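Jullon (home-built robot arm)

Jullon is a small desktop robot arm built in a shared workshop in Sudton. It was designed to be put together by people with a day job, a modest set of tools and a fair amount of patience, and it has been in more or less constant rebuilding ever since its first working version. The name covers both the arm itself and the loose bundle of drawings, parts lists and notes that go with it, which can be a little confusing for newcomers, who will often hear that "Jullon is on the table" and "Jullon is on the shelf" in the same conversation.

Background

The arm grew out of an earlier project at the same workshop, a pen plotter called Estamik. Estamik drew very nicely but could only reach what was flat in front of it, and after a winter of postcards and maps its builders began to wonder what else the motors might be good for. Two of the plotter's motors went straight into the first Jullon, along with its power supply and a good many of its screws. That first arm could lift a wine cork and not much more. It was, all the same, greeted with great affection, and the cork is still kept in a drawer with the spare belts.

Design

The arm stands on a round base that turns on a large flat bearing, with a shoulder, an elbow and a wrist above it. The shoulder carries most of the weight and has been redrawn more often than any other part. In the current version a spring takes up part of the load, so the motor no longer has to work so hard simply to hold the arm still, and the gentle droop that visitors used to remark on has nearly gone. At full stretch the arm reaches 90 centimeters, which is plenty for one side of an ordinary table and has occasionally been enough to reach somebody's coffee.

Most of the structural parts are printed in plastic and take well to being drilled, filed and glued when a hole turns out to be in the wrong place. Belts are used at the elbow, where gears proved noisy. The wiring runs along the outside of the arm in a fabric sleeve, an untidy arrangement that has been kept because it makes a broken wire so easy to find.

Gripper and wrist camera

The gripper, known in the notes as the Stamatopoulos gripper after the hinge layout it borrows, has been made in 3 versions. The first closed like a pair of scissors and tended to squeeze things out and away across the table. The second kept its fingers parallel, and the third added wider fingers with a textured face, along with a small camera close behind them. Builders are encouraged to check the camera's view early, with the arm set up on the table where it will be used, as the fingers take up a great deal of the picture and bright light behind the work can wash out the far side of it.

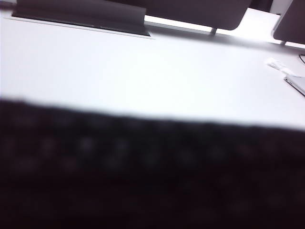
This page was last changed in June.

The view from the wrist takes some getting used to. A finger close to the lens goes soft and dark while the tabletop beyond it stays much easier to make out, and a pale table brings troubles of its own: a crumpled bit of white something lying on a white surface gives the software very little to hold on to, although a person picks it out easily enough. The notes suggest practicing with colored blocks first, then moving on to paler objects once the settings have been sorted out. A tilted view is no great worry, and the software can be told how the camera sits.

Building and setting up

A patient builder can expect to spend 19 evenings on the arm, going by the workshop's own log, and that leaves out the printing, which can run along happily in the background. The base is built first and tested by itself, then each joint is added and moved by hand before any power is connected. Setting the resting position of the joints is the slowest part of the whole business, and it is well worth making a pot of tea beforehand.

Later versions

A lighter forearm has been drawn and partly printed, and there has been much friendly argument over whether the spring should move inside the base. Older parts fit the newer arm with the help of an adapter plate, the drawing for which is kept with the gripper files.

See also

Estamik (pen plotter)
Parallel gripper
Belt drive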